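Relau box scores, README

Last touched 7 January 2025. Written fast, sorry for the mess. If something here disagrees with the column headers in the files, trust the files.

What it is

Play by play and box scores for the Relau indoor handball league, women's and men's, regular season plus playoffs. 2566 games. One row per game in games.csv, one row per player per game in lines.csv, one row per event in events.csv. Scores are final scores after the table officials signed off, so protests that got settled later are NOT in there unless noted in the remarks column.

Where it comes from

Paper score sheets mostly. Typed in by hand, twice, by two different people, then compared. Where the two didn't match we went back to the sheet. Where the sheet couldn't be read the cell is blank. Blank is not zero!! Please don't fill blanks with zero, somebody did that with the saves column and ended up with a goalkeeper ranking that had Mindholm's backup dead last when she simply had no sheet for half of October.

Newer seasons come out of the Fovine export, which is cleaner but has its own quirks, see below.

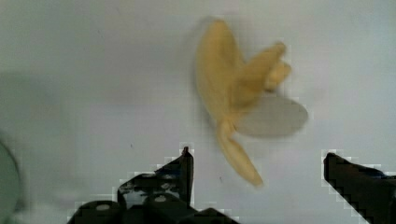 Yellow peeled-banana shape, blurred.

Files

games.csv — date, home, away, half time score, final score, overtime flag, attendance (often missing)
lines.csv — player id, team, goals, shots, seven meter attempts, saves, two minute suspensions, cards
events.csv — clock, team, player id, event code
codes.txt — what the event codes mean
remarks.txt — free text, unedited, some of it is rude about referees

Team names

Clubs rename themselves all the time. We keep the name used on the day and a fixed club id next to it. Mindholm played two seasons as a joint side with Fuchs and that side has its own id, don't merge it into either one. Fuchs women and Fuchs men are seperate ids too.

Clock

Games are 60 minutes, clock counts up. Second half starts at 30:00 and does not reset. Overtime keeps counting. In older sheets the clock was written down by whoever had the pen, so expect events in bunches on the full minute. Don't build anything on second by second timing before the Fovine seasons.

Known problems

Shots are undercounted in the early seasons. Blocked shots weren't logged at all by some clubs, so shooting percentages look great for anybody who played at home in Mindholm. Not real.

Assists only from the Fovine seasons on. Before that the column exists and is empty.

Fovine writes a seven meter goal as two events, attempt and goal, same clock. If you just sum goal events you're fine, if you sum shots you'll get doubles. The dedupe is done in lines.csv but not in events.csv.

8 games were abandoned. They're in with the score when play stopped and abandoned=1. Leave them out of standings.

10 players share an id with somebody else because of a bad merge. Listed at the bottom of codes.txt, fix is coming.

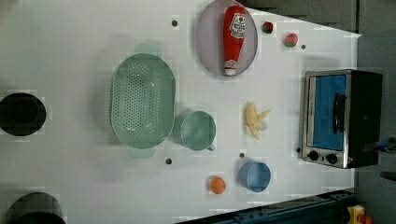

Hilde Schouten wrote in that the suspension counts for the Fuchs away games looked too low to her, and that she'd checked her own scorebook: a two minute suspension given to the bench was going down under no player at all, so it dropped out of lines.csv completely. She asked for a bench row per team.

She's right. Bench rows are going in the next version, player id will be 0. Until then take suspensions from events.csv if you care about team totals. Player totals are ok.

What you can do with it

Anything non commercial. League tables, aging curves, home advantage, whatever. Say where it came from. If you publish a ranking of individual players under 18 please don't use names, the id is enough.

What it's bad for

Comparing players across eras. Defense of any kind, theres nothing in here about defense except cards and suspensions. Betting models, attendance is too patchy and lineups aren't known before the game.

Corrections

Send the game id, the column, what it says, what it should say, and how you know. A photo of the sheet is best. A newspaper clipping is ok. "I was there" goes in remarks.txt but we won't change the score on it.

Still to do

bench rows
fix the shared ids
second half of the Relau cup games, sheets are in a box, not typed
referee names, maybe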